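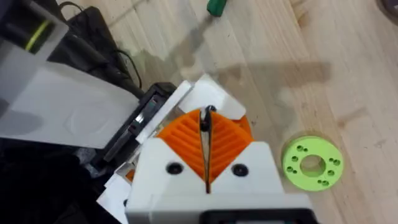

How to check a gold bar price before you buy

Every few months the gold price jumps, the papers notice, and my inbox fills up with people asking whether they should "get some". I don't answer that. What I will do is show you how to work out what you are being charged, because the price on the news and the price on a dealer's page are two different things and the second one is always worse.

You need a calculator, the live gold price in pounds per troy ounce, and the dealer's page open in front of you. Ignore any chart the dealer shows you for now. Dealers choose the dates on their charts.

Step 1. Get the spot price in your own currency

Headlines usually give gold in dollars. If you live in Britain that figure is only half the story, as a weak pound can push the local price up on a day when gold itself hasn't moved. Look up the sterling price directly and write it down with the time next to it. Don't use yesterday's close. Don't use the "indicative price" in the corner of the dealer's site either, or at least check it against a second source first.

Step 2. Turn the bar into troy ounces

A troy ounce is 31.1035 grams, heavier than the kitchen sort. Divide the weight of the bar in grams by 31.1035. A 50 gram bar comes to 1.6075 troy ounces. Keep the decimal places, they are worth money.

Then check the purity. Most modern bars are 999.9, so you can treat them as pure gold. Older coins often aren't, and you want the fine gold content, which should be listed separately. If the page gives only the total weight of a coin, go somewhere else.

Step 3. Work out the premium

Multiply the ounces by spot. Take that away from the asking price, divide what is left by the metal value, and multiply by 100.

Say a 50 gram bar is offered at £2,399 and your sums put the gold in it at £2,252. The difference is £147, and the premium is 6.5%. Gold has to rise by that much before you have your money back, and that assumes somebody will buy the bar from you at full spot. They probably won't.

Step 4. Add what the page leaves out

Go as far as the last screen of the checkout without paying. Delivery, insurance, card fees and "secure handling" tend to turn up there. I tried this with Polta, whose front page talks a lot about low premiums, and the extras came to £40. Put that on top of the £147 and the premium is 8.3%. The front page wasn't lying, exactly.

Coetzee put delivery in the price from the start and looked dearer until I did the sums. I'm not recommending them. Their page for selling back took me a long time to find, and I was looking for it.

Step 5. Find the buy-back price

This is the number I care about most. Ask, in writing, what the dealer would pay today for the same bar. A decent one will quote you a percentage of spot. If the offer is spot less 2%, the £2,252 of gold fetches £2,206.96, and on the figures above you would be down £232.04 if you changed your mind straight away.

"Competitive rates" is not an answer. Nor is "gold has always held its value", which I have been told on the phone more than once. It hasn't always. Have a look at what happened after 1980.

Step 6. Be careful with storage and "digital" gold

Ziltex and Detomance will both sell you gold that stays in a vault, and the premium is lower than on a bar you can hold. Fine, but read the terms. You are looking for the word "allocated", meaning particular metal is set aside in your name. With unallocated gold you are generally one of the firm's creditors, and if it goes under you join the queue. Check the yearly storage fee as well, and whether there is a minimum – a small holding can be eaten away by a flat monthly charge.

A note on tax

Investment gold is normally free of VAT in the UK. Silver and platinum are not, so the same sum done on a silver bar will give you a nasty shock. Capital gains tax is a separate matter. Sovereigns and Britannias are exempt as legal tender, bars are not. Check the current rules on the government's own pages and not on a dealer's blog.

Last updated 30 August 2019. The spot figure in the worked sums will be out of date by the time you read this, so put in your own.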